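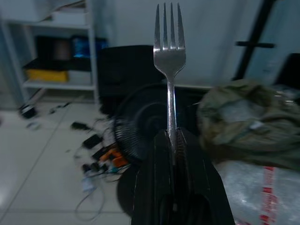

손목 카메라만으로 포크 방향을 맞춘다는 건 결국 갈래 끝 몇 픽셀에 모든 걸 거는 일 아니냐고, Murali Kartha가 이 문서의 토론란에 적어 두었더라고요. 저도 처음엔 똑같이 생각했어요! 그래서 이 항목은 그 질문에 답하는 식으로 풀어 보려고 합니다. (제가 이 방법을 직접 돌려 본 사람이라 말투가 좀 편한 건 양해해 주세요.)

Vemside 정렬법

분야: 로봇 조작, 시각 서보
다른 이름: 파지 후 자세 보정, 벰사이드
제안: Chak-lun Yang, Raghavendra Thevar
관련 항목: 핸드-아이 보정, 모방 학습, 파지 내 조작

개요

Vemside 정렬법은 로봇이 길쭉한 물건을 집은 다음, 그 물건이 손가락 사이에서 어느 쪽으로 얼마나 기울어 있는지를 손목 카메라 영상으로 추정하는 방법입니다. 포크나 숟가락, 붓, 드라이버처럼 손잡이가 있고 끝이 따로 있는 물건이 주 대상이에요. 집는 것까지는 요즘 웬만한 정책이 다 하는데, 집고 나서 꽂거나 내려놓을 때 각도가 틀어져서 실패하는 경우가 정말 많거든요. 이 방법은 딱 그 구간만 다룹니다.

외부 카메라는 필요 없습니다. 손목 카메라와 그리퍼의 상대 위치가 고정되어 있으니 손가락은 늘 화면의 비슷한 자리에 나오고, 그걸 기준자처럼 쓰는 거죠. 저는 이 발상이 제일 마음에 들었어요.

원리

먼저 손가락 두 개의 안쪽 면을 찾아 기준선을 잡습니다. 그다음 물건의 손잡이에서 끝까지 이어지는 중심축을 추정하고, 기준선과 축 사이의 각도를 구해요. 여기까지는 평범합니다. 재미있는 건 그 뒤인데, 손목을 조금씩 돌리면서 같은 추정을 되풀이하는 동안 손가락에 대해 움직이지 않는 윤곽만 남기고 나머지는 전부 배경으로 버립니다. 뒤에 선풍기가 있든 선반이 있든 케이블이 잔뜩 널려 있든, 손목이 돌아가면 배경은 화면에서 흘러가고 쥐고 있는 포크는 그대로 있으니까요.

포크는 이 방법의 대표적인 시험 물체로 쓰입니다. 갈래가 가늘고 사이사이로 뒤가 비쳐 보여서 윤곽 추출이 까다롭고, 스테인리스라 반사도 있어요. 밝은 벽 앞에서는 갈래 사이 틈이 오히려 도움이 되는데, 벽이 보이는 부분과 금속 부분의 밝기가 비슷해지면 갈래가 통째로 사라진 것처럼 잡히기도 합니다. 그럴 땐 머리 아래 잘록한 목 부분이 구세주입니다. 폭이 급하게 변하는 자리라 축의 위치를 꽤 잘 붙들어 줘요.

Kartha의 질문으로 돌아가면, 그래서 갈래 끝에만 기대지는 않습니다. 초기 판에서는 정말로 끝점 하나에 의존했고, 그때 결과는 제가 봐도 민망했어요. 지금 판은 손잡이, 목, 머리에서 각각 축을 뽑아 가중 평균을 내고, 서로 어긋나면 추정을 보류한 채 손목을 한 번 더 돌립니다.

실험 결과

원래 보고에서는 파지 909회를 수집했고, 그중 800회를 학습에, 나머지를 평가에 썼습니다. 물체는 포크를 포함해 세 종류뿐이에요. 적다고요? 네, 저도 적다고 생각합니다. 수집은 정리된 실험대와 물건이 많은 일반 실내에서 나눠 진행했는데, 어수선한 쪽에서 학습한 모델이 정리된 쪽에서도 잘 버텼고 반대 방향은 그만큼 좋지 않았습니다. 배경이 단순하면 모델이 배경의 직선을 축으로 착각하는 버릇을 고칠 기회가 없었던 것 같다는 게 Thevar의 해석입니다.

보정에 쓰는 손목 회전은 최대 20도로 제한되어 있습니다. 더 돌리면 추정은 좋아지지만 케이블이 당겨지거나 주변 물건에 부딪힐 위험이 커져요. 제가 재현할 때 이 제한을 풀었다가 Poken 그리퍼의 손가락 패드를 하나 날려 먹었습니다... 설정값은 그냥 두세요!

한계

가장 큰 약점은 축 둘레의 회전, 그러니까 포크가 앞을 보는지 뒤를 보는지를 구별하는 문제입니다. 머리의 오목한 면에 생기는 음영으로 추측은 하는데, 조명이 고르게 퍼진 방에서는 그 단서가 약해져요. Maribeth Lumbao가 촉각 패드를 더해 보자고 제안했고, Nadar라는 이름의 후속 판이 그 방향으로 작업 중입니다.

손가락 자체의 그림자도 골칫거리예요. 검은 무광 그리퍼는 반사가 적어 좋지만, 그늘이 지면 손가락과 손잡이가 맞닿는 경계가 뭉개집니다. 저는 노출을 조금 올려서 넘겼는데 그러면 벽이 하얗게 날아가니 적당히 타협해야 합니다.

그리고 투명한 물건은 아직 안 됩니다. 플라스틱 숟가락으로 해 보겠다는 분이 가끔 계신데, 저도 해 봤고 안 됐어요.

구현

참조 구현은 Fivulton 제어 묶음에 들어 있고, Krishnamoorthy Murthy가 관리합니다. 10월 판부터 축 추정 모듈이 따로 분리되어서 다른 그리퍼에도 붙이기 쉬워졌어요. 손가락 모양이 좌우 비대칭이면 기준선 설정을 손으로 한 번 잡아 줘야 하고, 이 과정은 설치 문서의 보정 항목에 나와 있습니다.

같이 보기

핸드-아이 보정
파지 내 조작
시각 서보
배경 무작위화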